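Open day with hand-held grippers - what should I expect, and can my daughter try one?

Posted in Days Out & Events
August 19, 2019

Khadija Badawi
Nelden is holding its robotics open day again in October and we finally have tickets! My daughter is nine and completely robot mad (she has named our vacuum Ada). The flyer says there will be a "teach by hand" demonstration in the dining hall, where visitors pick things up with a gripper tool and a robot arm learns from it later. Has anyone been to one of these? Is it hands-on for kids or mostly watching? And how early do we need to get there?

Makis Kontogiannis
Oh, you are going to love it. I went last year and stayed far longer than I meant to. The big arm is in the workshop and you watch that one from behind a line, but the gripper session is properly hands-on. You hold the tool yourself, squeeze, and the two soft ribbed pads close on whatever you're going after. Bottles, mugs, paper cups - everyday table stuff, and that's the fun of it, you start noticing how differently you grab each one. 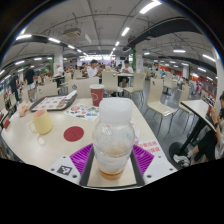

My first few tries were terrible. I came in too fast and kept knocking the bottle over, and the woman running our table told me to slow right down and bring the pads in level. After that I got it nearly every time and didn't want to give the thing back! Each turn is 3 minutes, and you can line up again as often as you like. They were hoping to collect 200 pickups by closing time and there was a big cheer when they got there.

For a nine-year-old I'd say yes, definitely. The tool is a bit heavy for small wrists, so let her use both hands. Go to the early session if you can. By lunch the line was about 35 people long, and the hall gets loud. Also ask to see the playback at the Khoury desk near the exit, where they show the arm copying what visitors did. It was slow and a little wobbly and I could have watched it all afternoon.

flendimine
Parking is bad, take the bus. I only saw the workshop part so can't help with the grippers. Bring a snack.

Khadija Badawi
Thank you both! Early session it is, and I'll have her practice on the ketchup bottle with kitchen tongs until then. Makis, do you remember if they had a minimum age on the door?

Makis Kontogiannis
I think it was eight for the grippers, with a grown-up next to them, but email and check in case they've changed it. The tongs are a great idea - go for something half full, those tip the easiest.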